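Wanted: People Who Will Make the Bed Over and Over (I Tried It)

I have made my own bed maybe half the mornings of my adult life, so I was a funny choice for this assignment. But last month a flyer went up at the Vanora laundromat asking for people willing to do ordinary housework at home while holding a gripper, and I wrote the number on my hand and called before my dryer finished.

The flyer came from Debnath, a small robotics outfit that rents the floor over the old shoe repair place. They are trying to teach a machine to handle bedding and towels, the soft floppy stuff that robots are famously bad at, and for that they need examples. Lots of examples! So they lend out a gripper you hold in your hand, with a camera on it, and you go home and do your chores with it while it records. The recordings go back to the office and the learning system chews on them.

Fung-ping Wu runs the lending desk. She told me they have 27 homes signed up so far and would like 101 by the end of February, and that she'd take apartments, farmhouses, a houseboat if anybody's got one. What she doesn't want is everybody's best room. Her first batch came back with white sheets pulled tight as a drum, and the system got very good at white sheets and fell to pieces over a quilt.

"I want your real bed," she said. "I want the blanket your aunt made."

My training took 2 hours, most of it spent on a futon in their back office. You squeeze, the fingers close, you lift, you let go. Simple enough, except that I kept wanting to help with my other hand, which spoils the take. The other thing I got wrong was speed. I fold like I'm late for a bus, and Wu had me slow down until it felt like I was folding underwater. She also likes it when you miss a corner and go back for it — those recoveries are worth a lot to them, apparently, and new people always want to throw them out and start over. Leave them in, she says. Just keep going.

Each home gets a task list from a program they call Wostine. Mine had 73 short takes on it, and nearly all of them were some version of pick this up, put it over there, smooth it down. Pull the blanket toward the pillow. Fold the towel once. Fold it again, and now mess it up so you can fold it a third time. Between takes you're supposed to change something, so the blanket never starts out in quite the same spot, and by the second evening I was tossing it over my shoulder without looking.
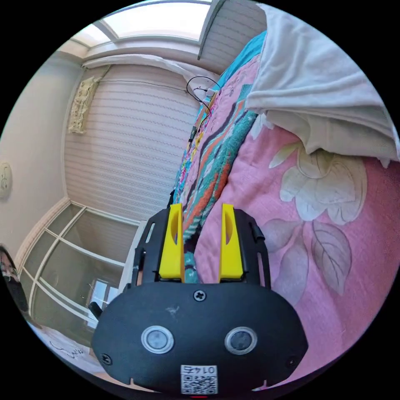 Knitted things turned out to be my favorite, for what it's worth. The stitches give you something to grab. A towel is fine too if there's a good fold sticking up, but a flat bedspread is miserable, and I spent a whole evening chasing one little pinch of fabric across the mattress. Wu laughed when I told her and said the system has exactly the same complaint.

Your forearm will get tired, too. Take breaks. I did mine in blocks before breakfast and felt very virtuous until I noticed I'd done no other housework all week.

As for where this is all headed, the first tests will be on an arm bolted to a cart at the Bemen workshop, and Wu was careful not to promise me anything. She'd be happy with one towel, folded in half, in a bedroom the system has never come across before.

Debnath is still looking for homes, and people with bunk beds or lots of mismatched blankets are especially welcome. They lend you the gripper and a charger and walk you through it all on that futon. Flyers are by the change machine at the laundromat, or you can go up the side stairs next to the shoe repair and knock — hard, the bell's been out for ages.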